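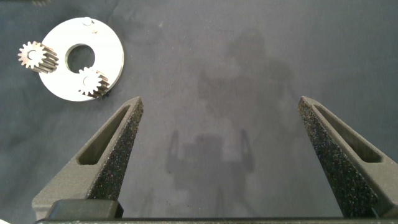 Vira Kovalchuk asks whether she can bring last season's fixtures over to the new one and just change the dates. She can, and she will regret it by the second week, when two teams that folded in April are down to play each other on a field that is now a parking lot. Start a clean season. The steps are below.

3. Setting up a season in Clavico

Before you start, have these to hand: the list of teams with their division, the fields each one may use, kickoff times the fields will accept, and the dates on which you cannot play. If any of these exists only in Ottmar Heitmann's head, get it out of there and into a spreadsheet first.

3.1 Creating the season

1. Sign in with a league account. A club account shows the same menus in gray, and clicking them harder does not help.

2. Open Competitions and choose New Season. Give it a name that will still mean something in two years. "New season" is taken, several times over, in most leagues we have seen.

3. Set the first and last match dates. Clavico will not schedule anything outside them, including the replays you haven't thought of yet, so leave two spare weekends at the end.

4. Under Points, check the values. The default is 3 for a win, one for a draw, none for a loss. Youth divisions that don't publish a table should switch the table off here. Setting every result to zero points produces a table anyway, in alphabetical order, and the parents of the team at the bottom will call.

5. Press Save Draft. Do not press Publish.

Caution: Publish sends a message to every registered coach. It can't be recalled. A league of decent size will have 4,000 messages out the door before you find the other mouse button.

3.2 Adding teams and fields

6. In the draft season, open Teams and choose Import. The file needs one row per team, with the club name spelled the same way every time. Clavico considers "Vergara", "Vergara SC" and "Vergara S.C. " (with the space at the end) to be three clubs, and will happily draw them against each other.

7. Look over the Possible Duplicates list and merge what needs merging. Second teams from the same club belong here as separate teams, so don't merge those, however untidy they look.

8. Open Fields and mark each one with the age groups it is lined for. A full-size field can be split into two small-sided ones. Tick May Be Split and give each half its own name. North and South are popular. Near and Far depend on where you parked.

9. For each field, enter the latest kickoff. If there are lights, enter the time the lights go off, not the time somebody wishes they did.

Note: a shared field should be entered once and given to both clubs. Entering it twice gives you two fields, and then four teams on the same grass at ten in the morning, each holding a printed schedule that says they're in the right place.

3.3 Generating fixtures

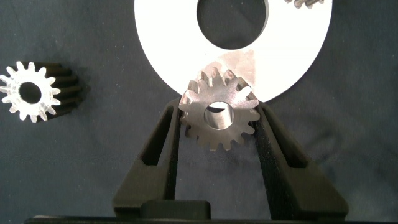 Fixtures come out of three lists that have to fit each other: teams, fields and referees. You can fill in any one of them beautifully and have nothing to show for it until the others are done. A little metal spur gear like that one is a handsome object all by itself, teeth and everything, but it needs another gear to turn. So don't run the generator to "see what it looks like" with the referee list empty. It looks like a full season of matches with no one to start them.

10. Open Fixtures and choose Generate. Pick Single Round or Double Round for each division. The counter at the top right shows how many matches you are asking for. A standard license covers 600 matches per season, cup games included. The league we used for testing came to 586, which felt comfortable until the cup.

11. Enter blackout dates. Holidays are not filled in for you. Neither is the weekend of the town marathon, which runs straight past the gate of the field you were counting on.

12. Set Minimum Rest. We suggest two days for adults and three for anyone under fourteen. Coaches will tell you their players don't need it. The players have not been asked.

13. Press Generate and wait. A large league can take several minutes. Pressing Generate again puts a second run in line behind the first, and the second one overwrites the first when it finishes.

14. Read the Conflicts tab. Red entries must be fixed before you can publish. Yellow ones are matters of taste, such as a team playing away four times in a row. You may leave them yellow, but read them, because the coach of that team certainly will.

Sebastián Villalba wrote to say that his conflict list ran to several screens and that every entry was the same goalkeeper. If one person is registered for two teams, you'll see this too. Open the player, choose Primary Team, and the list shrinks to a size a person can face.

3.4 Assigning referees

15. Open Officials and choose Auto-Assign. Clavico looks at distance, grade and how often a referee has already had the same team.

16. To keep a referee away from a club, open the referee's page and add the club under Do Not Assign. The reason box is optional. It is also visible to the referee, a fact Milagros Núñez would have liked to see in larger type, so:

CAUTION: THE REASON BOX IS VISIBLE TO THE REFEREE.

17. Lock any match you've arranged by hand. The padlock is at the right end of the row. Unlocked matches are fair game the next time anyone presses Auto-Assign.

3.5 Publishing

18. Export the draft and send it to one person who knows the league and enjoys finding fault. Every league has one. Give them a week.

19. Make the corrections, run Conflicts again, and now press Publish.

20. If your clubs print the schedule, use Export for Print. The ordinary export puts the dates in the last column, and on most printers the last column gets a sheet all to itself.

Changing a match after publishing

Move single matches with Reschedule. Both coaches and the referee get a message and the old date stays on the record with a line through it. Deleting the match and adding it again works too, in the sense that the match moves, but the referee hears only about the deletion and makes other plans.

Leagues that show results on a Relter scoreboard should reconnect it after the first publish. Go to Devices, choose the board, and select the new season. A board that hasn't been reconnected goes on showing the final score of last year's last game, and at one club it did so through most of the first half.

Section last revised 22 December 2024. Cup competitions are covered in section 4, and postponements for weather in section 5, which is longer.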